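4.3 Setting the drill alarm for your floor

Read this before the drill, whatever the sales sheet told you about the Rudus panel setting itself up. It doesn't.

1. Open the panel door and turn the key to TEST. The screen should read 2000. If it reads 1285, the backup battery is low; charge it overnight.

2. Pick DRILL from the menu. Do not pick QUAKE, which calls the city line.

3. Set the volume to 70. The factory setting of 100 is said to carry through closed doors. In our April drill at Cetomton it mostly carried through the ceiling.

4. Press START. Everyone drops, covers and holds on until the tone stops.

5. Walk your floor and tick off each room by eye. The panel's "all clear" light only means the timer ran out.

CAUTION: A drill tone does not unlock the stair doors. Check them by hand.

NOTE: Move pots and other things that can fall off desks and tables. Putty pads are sold for this, but we would not trust them with anything heavy.
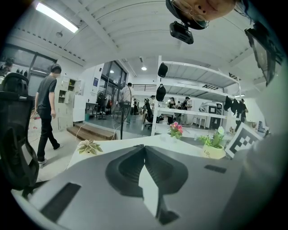 Fig. 4-2. Potted plants on a white tabletop, one pot marked "Life."

6. Turn the key back to READY and write the result in the floor log. Send a copy to Humaira Khokhar, even if the panel claims it already has.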